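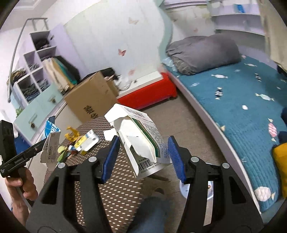 Can a machine tidy up a household table yet, well enough that you would leave it to get on with the job? It can manage bits of the job on a good day, with someone close by to put things right, but I wouldn't leave one alone with a table that matters to anybody.

Saturday, October 22, 2022

I wanted to get that down before the kettle went on, as Hjalti put the question to me on the telephone this morning and I gave him such a rambling reply that I'm sure he put the receiver down no wiser than when he picked it up. So, Hjalti Kárason, if you are reading this over your porridge, the short version is up there and the long one follows.

Cartons first. I have come round to thinking that small empty cartons are a far harder chore than cups. A cup keeps its shape whatever you do to it. An empty medicine carton with its end open gives way as soon as you squeeze, and then the thing you planned to hold is a different thing. The flaps stick out and catch, the lining creases, and a box that has already been crumpled has no proper sides left to aim for. A person doesn't think about any of this. You feel the card start to go and you ease off (I tried it at my own kitchen table with a tea box, and I couldn't for the life of me say when I had decided to ease off).

Holding one by hand with a gripper is a fair way to learn how much of that feeling gets lost. The ribbed blue pads are kind to card, I'll say that for them, and I like them much better than the smooth ones we had in April, which let everything slide. But with a jaw either side you are still guessing at the squeeze from how the carton looks. Two people working at the same table, a gripper each, soon find out how much they were relying on their fingertips!

Numbers, for those who like them. The Brirnholm arm had 18 goes at picking up an empty carton on its own this week and carried it to the bin in 2 of them. Full cartons, same arm, same table: 17 out of 18, and the one it missed was my fault for leaving the tray in its way. I had to read my own tally twice. Tastum's people say they want roughly 2000 hand-held goes before they train again, and I think they are right to ask, though my wrist has its own opinion.

Then there is the matter of knowing what is rubbish. A carton on a table with toys and other packets near it might be waiting for the bin, or it might be a child's garage. I have no idea how you teach that one. Villalba suggested a rule that anything open and empty gets thrown away, and I said what about a pencil case, and we left it there.

Clothes on shelves I would put further off still, and making a bed further than that. Besport keep telling me their folding bench is nearly ready for homes. It does a lovely job on a flat towel laid square by somebody else, and laying it square is most of the work, as anyone who has ever folded a towel will know. On the shop floor it's a kinder story. Same boxes all day, same height, good light, and nothing soft. I'd trust a machine with the packing line this afternoon and go off for my lunch quite happily.

To do: try the lighter squeeze setting on empties, with the flap turned away from the jaw and then towards it. Write the side of approach in the log, I keep forgetting and then can't make sense of the bad ones. Ask Hjalti whether he still has the spare blue pads, and whether he wants his thermos back, it has been on my bench since April and I have got rather used to it.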